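Home | Help desk | Open tickets | Closed tickets | Search

Live protest map showing fewer marches than the wire feed
Opened by Mamta Malhotra, regional news desk

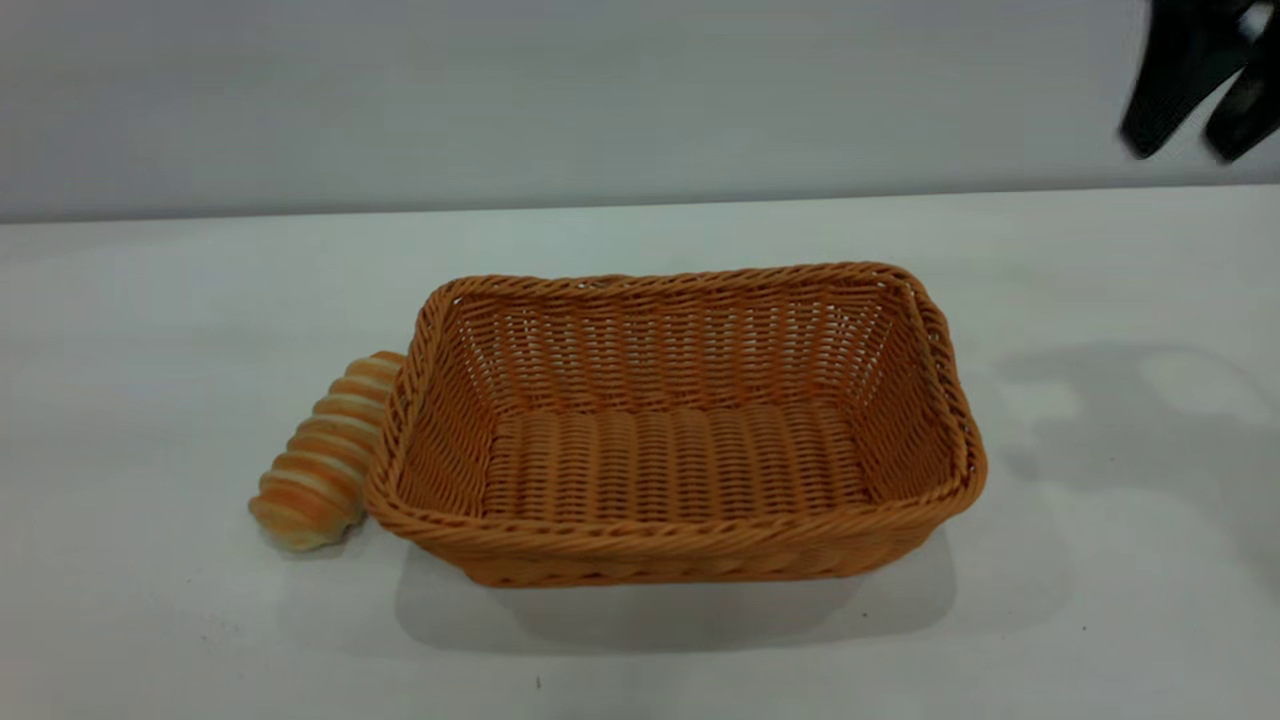

Where does the map get its count of fuel protests?

From the Peditz wire feed, which is pulled in every 7 minutes and matched to a town list held by Torlow.

Log

2026-10-30, first entry. Map says 100 protests across the country. The raw feed has over 100 before lunch. Torlow support say this is "within normal variation". I'd like to know what normal is for a week with the petrol price rise and half the north offline.

Second entry. Cleared the cache as told. No change. Didn't expect one.

Third entry, Bhupendra Garg. Went through the rejected rows by hand. Four provinces are missing from the town list, so anything filed from them is dropped without a warning. Torlow say the list was updated in July. Our copy doesn't look like it - the old spellings are all still there.

Fourth entry. New list loaded. Map now shows the four provinces. Torlow have marked this as fixed. I have not. Two marches in the same town on the same day are still being merged, and the interior ministry's figure is being quoted next to ours as if they measured the same thing.

Status: open

Filed under: Election & Protest Data / Maps / Feeds

Comments (3)

Azra Begović: Same merging problem here, reported twice. Was told it was a feature.

Umesh Bhatia: Is the old map still in the archive pages? Readers are linking to it.

Rajkumari Pal: It is, Umesh - I checked after the new list went in.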